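Workshop notebook, 31st January

Gate hinges and the Strachan shed

Back at it after the weekend, and the shop was freezing, so the first hour went to sweeping and drinking coffee and pretending to sharpen things. Calum Tennant came by with the posts for the Strachan job and we finally got to look at why the left gate drops when you let go of the latch. I'd been blaming the post. Calum blamed me. We were both a bit wrong, because the top hinge pin is a size smaller than the bottom one (somebody mixed two packs, and I have a feeling it was me, back in May when we cleared out the shelves).

Swapped the pin, hung the gate on the test posts, and it swings so much better! It still creeps open by itself if you leave it halfway, but I think that's the slab. Put a level on the slab and yes, it leans toward the roll-up door. So don't trust anything you hang there until we've shimmed the post feet.

Coating: the Fovo zinc primer went on fine over the ground welds, though it stays tacky a long time in this cold. I did 5 brackets and left them on the rack by the heater. Please don't stack them, even if they look ready. The Rirkemex stuff is nicer to brush but I can't get it to cover on the inside corners, it just pulls back off the edge and leaves a bare line. Maybe a smaller brush, maybe I'm not getting all the cutting oil off. Going to wipe the next batch down twice and see. 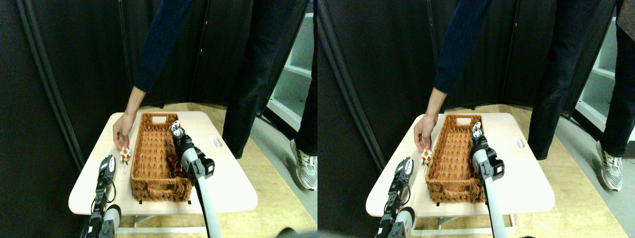 Roof panels, shed no. 2

The panels for the second shed are in and they're the right green this time, hooray. Laid two of them over the frame dry, no screws, to see how the ridge cap sits. It's tight on the north end and gappy on the south, so the frame has to be out of square somewhere. Measured corner to corner both ways and got a difference of 17 mm, way more than I'd let go out the door. Calum thinks we can pull it in with a ratchet strap before the wall sheets go on, and I'd like to try that before anyone gets the grinder out.

Screws: we have one box of 200 left with the rubber washers, and that won't do a whole roof plus the trim. Ordered more from Vernenano, the same ones as before, green heads. If the plain ones show up again, send them straight back, they looked awful on the last roof.

Still to do

Shim the test posts
Strap the frame and measure the corners again
Second coat on the brackets, front faces first
Ask Strachan which side they want the padlock hasp on (the drawing shows it on both)
Find the good rivet gun, I had it Friday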